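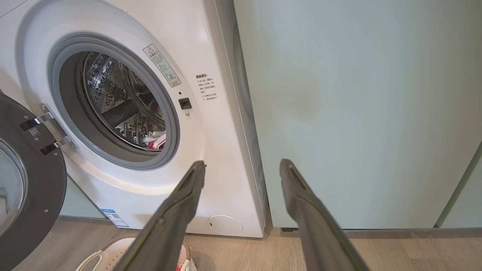

Mukville's laundry room is open, and it's already packed!

What a week it has been at Park! The old ticket office next to the bowling green opened its doors as a shared laundry room on the first morning of October, and by ten o'clock there was a queue right back to the bandstand. People brought duvets, curtains, football kits and, in one case, the entire wardrobe of the Hendetero panto, which had been sitting in a damp loft since spring.

The idea came up two winters ago, after the launderette on the Skesar road closed and left anyone without a machine at home facing a long bus ride with a heavy bag. Neighbours raised the first 500 pounds from a cake sale and a very muddy sponsored walk, the parish added 1000 more, and local plumbers gave up their Saturdays to get the pipework done before the cold set in. The floor was relaid, the windows unstuck after years of paint, and the lovely green tiles in the entrance scrubbed until you could see the pattern again.

A wash costs the same as a cup of tea at the kiosk, and there's a shelf of donated powder for anyone who has run short. Speaking of tea, the kettle has hardly been off! Several people who came in with a single bag of towels stayed all morning, and a book swap has sprung up on the windowsill, with 200 paperbacks at the last tally (crime is going fastest, so bring more crime).

Hendetero is now looking at doing something similar in its old school kitchen, and a group from there came over on the bus to have a nose round and ask about drains.

The room is open from eight in the morning until seven in the evening, with the last wash going in at half past five. Slots can be booked at the kiosk or you can just turn up. Bring your own pegs if you want to use the drying yard at the back.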